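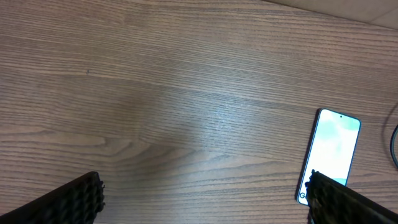 Wood grain on a tabletop.

Cluvdale to take old phones and chargers at the curb

Thu 4 March

Cluvdale households will be able to leave old cell phones, chargers and cables out with their regular recycling starting in May, the city's public works department said.

The small electronics will go in a clear bag on top of the blue cart. Crews will put the bags in a separate locked bin on the truck and take them to the Kolmont Road transfer station, where they will be sorted before being sent to Chiriac, a recycling company in Plimholm that won the contract last month.

Until now, residents have had to drive to Kolmont Road themselves. The drop-off window there is open two mornings a week, and the city says that has kept a lot of people away. Last year the window took in 894 phones. Public works would like to see that number go up, though it has not set a target for the first year.

"People have a drawer," said Marwa Ghoneim, the city's solid waste manager. "They know the stuff shouldn't go in the trash, so it goes in the drawer, and it stays there for ten years. We want to make it as easy as putting out a newspaper."

The service will begin on the east side, on routes that cover 154 streets. The west side is set to follow in the fall, once two more trucks have been fitted with bins. Apartment buildings with shared dumpsters are not part of the plan yet. Ghoneim said her office is talking with building managers about lobby boxes, but she did not give a date.

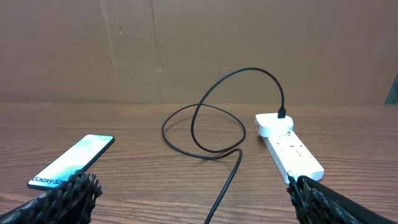

Phones can be left whether or not they still turn on. Residents should sign out of their accounts and erase the phone first if they can, and take out any SIM or memory card. Chiriac will wipe or shred whatever storage is left, and it has to send the city a monthly record showing that this was done. A cracked screen is fine. A phone with a swollen or leaking battery is not, and must be taken to the window by hand.

Loose batteries of any kind will also be turned away at the curb. A fire in the back of a recycling truck two summers ago was traced to a battery that had been crushed in the load. There were no injuries, but the truck was out of service for weeks, and drivers asked that batteries be kept off the routes. Union representative Liviu Pîrvu said the drivers support the new program as long as that rule holds.

"A phone in one piece in a closed bin is something we can live with," Pîrvu said. "Loose cells under a compactor are a different matter. If we see them in the bag, the bag stays at the curb with a tag on it."

The city will pay Chiriac a flat fee of $200 for each pickup from the transfer station. Part of that could come back, depending on the price of copper and on how many phones can be repaired and resold. Council members asked for a yearly report on the costs, and the contract can be ended after 12 months.

Not everyone on the council was in favor. Two members voted against the contract and said the money would be better spent on keeping the drop-off window open on Saturdays. Ghoneim said Saturday hours had been looked at and would cost more, mainly in overtime.
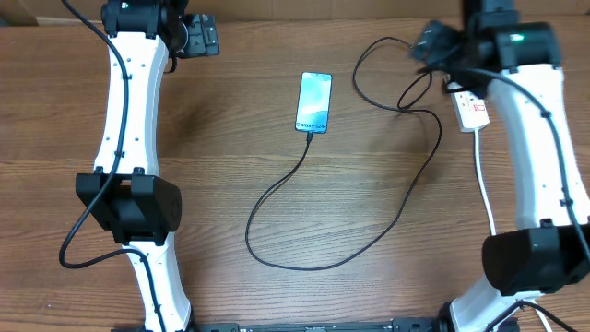
What goes in the bag

Cell phones, with the battery left inside
Wall chargers and car chargers
Charging cables, headphone cords and computer cables
Small remote controls, with the batteries taken out

Laptops, tablets, printers and TVs should still go to Kolmont Road. There is no charge for the first three items. String lights and extension cords also go to the window, where they are kept in a separate pile.

Bags and collection days

Each address on the east side will get a roll of clear bags in the mail before the service begins. Any clear bag of the same size can be used after those run out. Bags must be tied shut and weigh no more than five pounds. Collection will be every other week, on the same day as the blue cart.

People who can't wait can pick up bags early at the public works counter in City Hall, which has 100 rolls set aside. The drop-off window will keep its current hours through the end of the year.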